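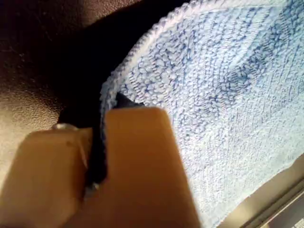

Uldale Housekeeping Course
Unit 6: Microfiber cloths, care and folding

1. The fabric
Microfiber is made of very thin synthetic fibers, usually polyester and polyamide. In a looped cloth the small loops hold the dust. A flat cloth is better for glass, but it takes less water.

2. The hem
Before you use a cloth, look at the hem. If the stitching is open, the loops near it start to pull out. Such cloths go in the box for floor work.

3. Colors in the Lallon building
Blue - desks, shelves, window sills
Red - toilets
Green - kitchen
Please do not mix them, also not in the laundry bag.

4. Washing
Wash at 60 degrees with little detergent. No softener, it covers the fibers and the cloth stops to absorb. Cotton towels are washed separately, they leave lint.

5. Folding
Fold in half, then in half again. You have now eight sides to clean with, counting front and back. Turn to a new side when the old one is dirty. For storage we fold one more time, hem to the inside, and put the cloths in stacks of 17.

Homework: read page 47 of the Gelasstead booklet and write down which cloths you have at home. We will practice wet and dry wiping next time - bring one old cloth.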